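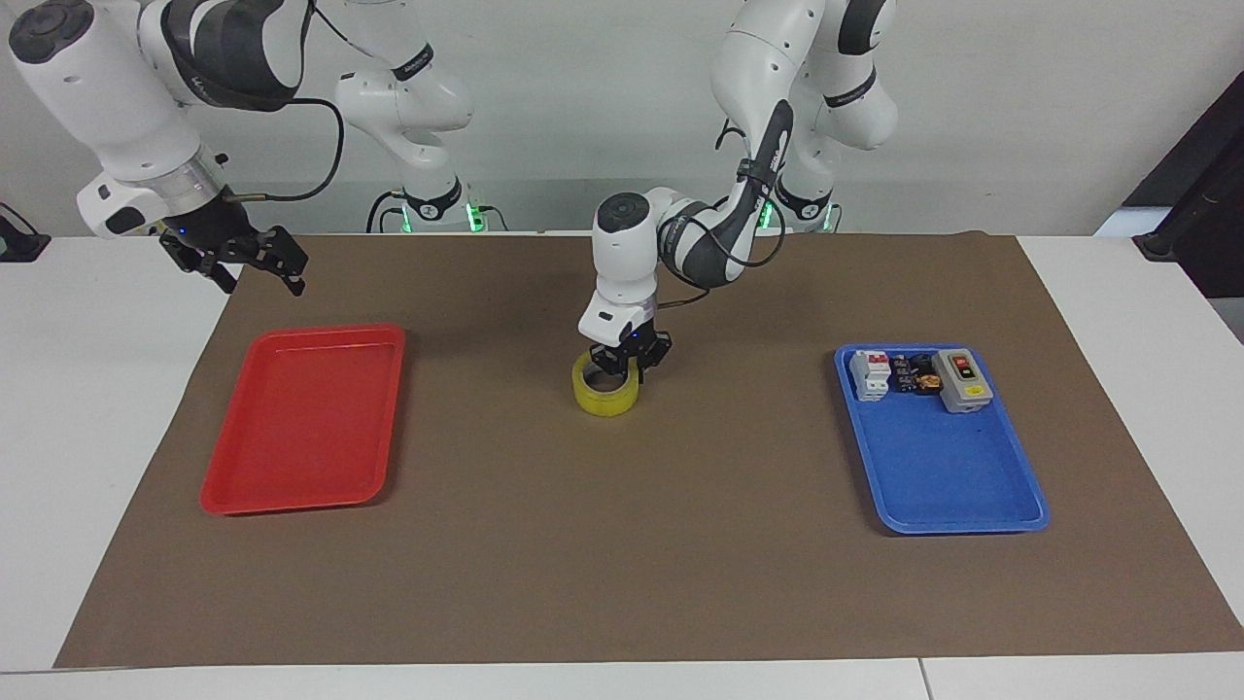

3.2 Cable inspection. The Stirnska cell was inspected every 800 cycles, with both arms stopped and the wrist cables checked for wear. Slack was set with the elbow bent, as in Figure 4, where the arm gripping the yellow tape has a loop of black cable running out from the elbow and back toward the wrist. A loop of this kind must clear the mat at the lowest working height.

Over 2,783 cycles, 5 cable ties were replaced, all on the forearms. No connector was changed. The gripper zero was reset after each replacement, and the arm was then run at low speed before normal work resumed.

Figure 4. Two-arm cell with trays on the mat.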